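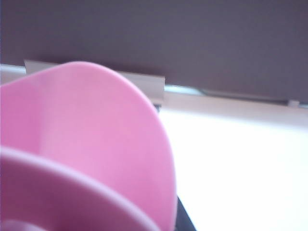 pink one, up close

mudroom_meg
4/21/26
OK so I finally gave in and started composting and I have questions. We moved out to Ullbridge last summer and the yard is basically clay with grass painted on top. I want two raised beds going by July and I'd love to feed them with our own stuff. Right now I'm collecting scraps in the kitchen and walking them out every couple of days. The fruit flies have found me. Do I really need a lidded pail or can I get by with what's in the cupboard?

Utedano
Anything works if you empty it daily. I used an old ice cream tub for years. The flies come from banana peels, so freeze those!

claygardener33
Disagree on daily, that's way too much walking in the winter. I keep mine in the freezer the whole time, peels, coffee grounds, all of it, and dump it when it's full. No smell and it breaks down faster once it thaws.

mudroom_meg
Our freezer is packed with venison from my brother-in-law so that's a no for now, lol. What about the pile itself? I was looking at the Jaunzems tumbler but they want 680 bucks for the double – that can't be normal, can it?

Utedano
Not normal. Four pallets and some wire. Mine cost me a tank of gas.

himby_hills
I'll stick up for tumblers a little. We're over in Himby and the raccoons took my pallet bin apart twice. With the tumbler I get finished compost in up to 33 days in hot weather, and I've never had to fork anything over. Buy used though, for sure.

claygardener33
33 days? Finished finished? Mine looked like wet cigars after two months in one of those. They don't hold enough to heat up, in my opinion.

himby_hills
You need way more dry stuff than you think. Shredded cardboard, leaves, whatever you've got. Mine was soup too until I quit feeding it so much lettuce.

mudroom_meg
OK, pallets first then, and I'll watch the local ads for a used tumbler. Does the cardboard have to be plain brown or are cereal boxes fine?

Utedano
Plain brown, tape off. I skip the shiny ones.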